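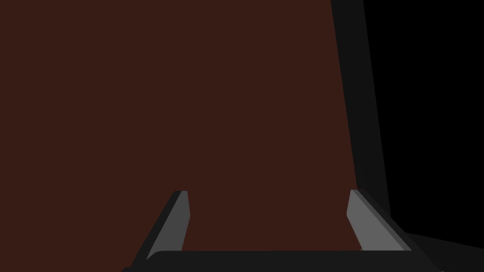

Skenik parallel gripper kit, reviewed after 20 hours of bench use

The Skenik is a two-finger parallel gripper sold as a kit, with a simulation model included in the download. I am building a small arm at home to open cabinet doors and move light items between shelves. Both the hardware and the model were tested.

Assembly took one evening. The screws are bagged by length and the guide is accurate except at step 19, where the finger carriers are drawn mirrored. Follow the part marks and ignore the drawing. The linkage needed a little filing before it moved freely.

Jaw motion is smooth. The 2 mm of play at the fingertips is more than I wanted, and shimming the pivots removed half of it. The supply cable is too short for any arm with a full-range wrist. I replaced it with one from Shemweta and had no further trouble.

The model loads in Ikberg without edits. Joint limits match the hardware, and the collision shapes are tight enough for work close to a flat panel.
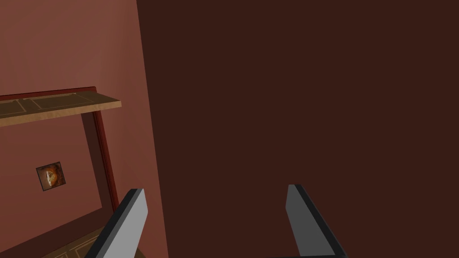

Wrist view is where the model needs work. The default camera mount sits low, so the fingers take up a good part of the view, and a large plain surface at close range gives a tracker very little to hold on to. Moving the mount back in the config file is simple. Moving it on the real gripper means printing a new bracket, and no file for one is supplied.

The driver is plain Python and readable. It reports position and motor current. Force has to be estimated from current, which is adequate for a door edge and poor for anything soft.

The Irer kit costs less and has a stiffer frame, but comes with no model. For hardware alone I would buy the Irer. For anyone who plans to test in simulation first, the Skenik saves a lot of setup.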